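**Wastau dumplings** are a boiled potato dumpling filled with sharp cheese and chopped pickled peppers. They take their name from the town of Wastau, where they are served as a side dish or a light supper, mostly from November until spring.

## History

The dish was first sold at the Flanagan lunch counter, where the cook Aidan Hennessy made it from leftover mashed potatoes. An early menu lists a plate of 3 with brown butter. The town's yearly dumpling supper now serves 4000 of them in one evening.

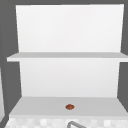 *Open white wall shelving with a middle shelf board.*

## Preparation

The potatoes are boiled in their skins, peeled while warm and pressed through a ricer. Flour, egg and salt are worked in until the dough stops sticking to the hands. Each piece is flattened, filled, sealed and simmered until it floats. 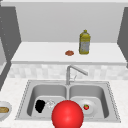
Pickled peppers hold a lot of brine and must be drained before they are chopped, or the filling leaks. Cooks in Wastau leave them in a colander for an hour. With a double-basin sink, the colander can sit on one side while the potatoes are rinsed on the other.

## Variations

Hakitz dumplings are smaller and fried after boiling. In Laltine the cheese is replaced with smoked sausage, and the peppers are served on the side.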